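Tisness Manipulation Project

The Tisness Manipulation Project is a student project in robot learning, run as a two-term elective at the Zostmont technical school. Students record manual tasks with hand-held grippers and use the recordings to train control policies for a robot arm. The course was set up by Vitalii Pasichnyk, who taught the first group in October.

Course structure

Each group has up to 20 students, divided into teams. The first term covers camera calibration, marker tracking and data cleaning. The second is given over to recording and training. A team chooses one household or office task, writes a task sheet and submits 300 demonstrations. Recordings with lost tracking are rejected and must be repeated.

Equipment

The hand-held gripper has a gray housing with black vent grilles and a funnel-shaped opening lined with black textured material. A white cube carrying a black fiducial marker is mounted next to the finger. Pose is computed offline from the marker and the camera image - no external tracking system is used. Recording takes place in a shared office, with a wood-grain open shelving unit at the work position and desks with monitors farther back.
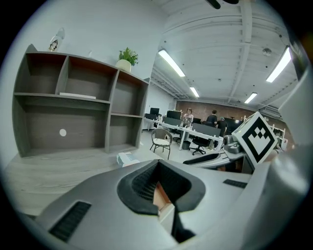
Recording procedure

One student operates and a second keeps the log. Most tasks are done with two grippers, one in each hand. The operator stands facing the desk and holds both tools forward before starting. For drawer tasks the desk drawer may be open or closed at the start, as stated on the task sheet. Operators are told to move at an even speed and to keep the marker cubes free of sleeves and cables. A session lasts 20 minutes, after which the two students change roles.
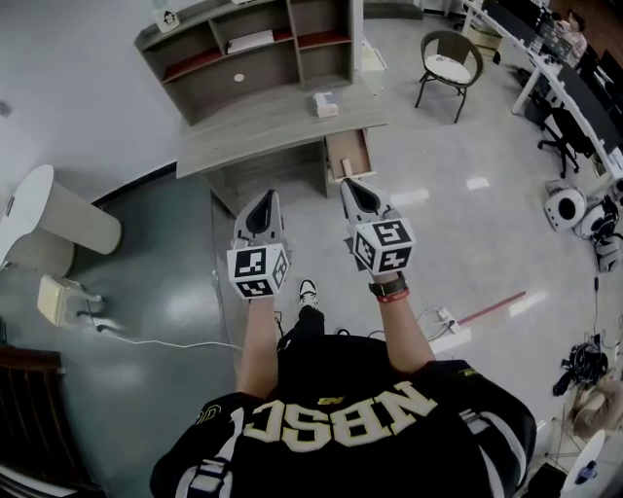 Software

Recordings are processed with Kazmi, a set of scripts written by the first group and maintained by later ones. Kazmi aligns the video streams, extracts gripper poses and flags gaps in tracking. Version 9 added support for two grippers in one recording. Training runs are managed in Stolora, the school's job scheduler.

Assessment

The grade is based on the data set, a written report and a trial on the robot arm. The first group's data set, released on 16 Dec 2020, contained 209 accepted demonstrations of a single drawer task. The present minimum of 300 was introduced the following year.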